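Thread, because I have been growing a beard since May and have opinions now.

1/ Week one: rugged. Week two: a man who has lost his keys and possibly his job. Week three is when the itching starts and you find out who your friends are.

2/ I bought beard oil. Grerkix, cedar scent, $40 for a bottle the size of my thumb. The label says to use 3 drops. I used a palmful and slid off my pillow.

3/ Asked Leszek Bielecka, who has cut my hair for years, what he puts on his own beard. "Conditioner. The one in the shower." Forty dollars, Leszek. You could have texted.
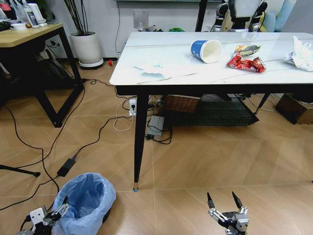
Lunch. The red bag went first.

4/ Eating is now a planning exercise. Chips leave evidence. Soup is off the menu. I have been told across a meeting table that I had "something, no, other side, no, lower."

5/ Then there's balm, a different thing from oil in that it comes in a tin. Stoltel makes one that holds everything in place, including a piece of lint I met on the train.
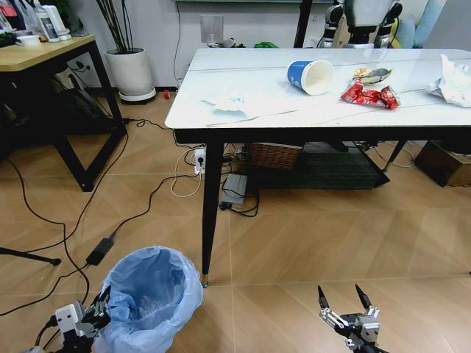
6/ Also tried the Wieczorek boar bristle brush. The leaflet recommends 92 strokes a night. I got to 20 and my arm went to sleep before I did. The beard looked the same, maybe a little surprised.

7/ Trimming: start with the longest guard. I started with whatever was on the clipper. We don't need to discuss the left side. I part my face to the right now.
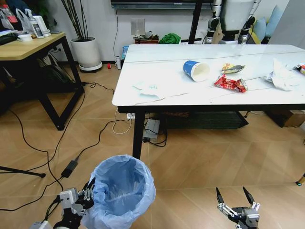 Cup down, napkin flat, same table.

8/ Ashton Treloar replied to say real beard guys only wash twice a week. Ashton, I ride a bus. I'm washing it.

9/ Current routine: shampoo every other day, shower conditioner, two drops of the fancy oil so I feel I'm getting my money's worth. At this rate the bottle runs out when I retire.

10/ My mother has seen it. She asked if I was eating enough. Taking aftershave recommendations, just in case.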